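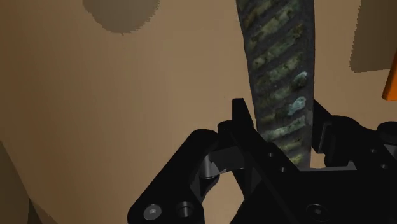

Good practice in simulated grasping starts with one habit: write down what counts as a grasp before you run a single trial. I love this part of the course, because it is where a pile of clips turns into evidence you can defend. Take the moment when the two fingers stand on either side of the striped object with its rounded lower end just above the crossbar. Is that a grasp? Under our rules it is a "pre-close pose" and scores nothing, however good it looks. The score comes later, from the contact log, and the contact log has its own rules, which are the subject of this handout.

Posted in: Course Handouts / Robot Safety and Standards

Unit 7: Rules for Simulated Gripper Trials
25 March 2022

Where the rules come from

We follow the Draltora lab code, which grew out of the older Wakbridge checklist. Wakbridge was written for real arms behind real fences, and you can still feel that in places (there is a whole page on door switches!). Draltora kept the parts that carry over to simulation and added a section on scene files. Read both if you can. The Wakbridge one is short and surprisingly fun.

Rule A. Name the states

Every trial moves through approach, pre-close, contact, hold and release. Use these words and no others in your logs. "Almost got it" is a wonderful thing to shout across the lab and a terrible thing to find in a data file. If the fingers touch the object and then lose it, log contact, then release, and leave hold blank.

Rule B. Freeze the scene file

Once a batch begins, the scene file is locked. That covers object shape, surface texture, lighting, background and camera position. A busy striped texture against a plain tan background is an easy thing for a vision routine to pick out, and a result from that setup tells you about that setup. Want to try a plain gray object? Great, please do! Start a new batch with a new number.

Rule C. Seeds and repeats

Write the random seed at the top of the log. Our course default is 655, so that everyone's first batch can be compared side by side. Each condition gets 3 repeats with different seeds after that. Failed runs stay in. A run that crashes is logged as a crash and repeated under the same seed, and both entries are kept.

Rule D. Check the contact settings

This one catches people every year. Friction, finger force and time step all live in separate places in Tronar, and the program will happily run with values left over from another project. Print the settings at the start of each batch and paste them into the log. Look hard at friction: set it too high and almost anything will stick to the fingers, which feels like success until you move to hardware.

Rule E. Two readers

Each log is read by 2 students who did not run the trial. They mark the states on their own, then compare. Where they disagree, go back to Rule A and see whether the wording needs fixing. Some of our best definitions came out of those arguments.

For the lab session

Bring one finished batch, with the settings printout and the locked scene file. We will swap logs between tables and try to rebuild each other's trials from the paper alone. It's my favorite session of the term.

Reading: the Draltora code, scene file section, and the Sakalauskas notes on contact logging. The notes will be revised in September, so use the current copy for now.

This site uses cookies to remember your settings. Accept / Manage preferences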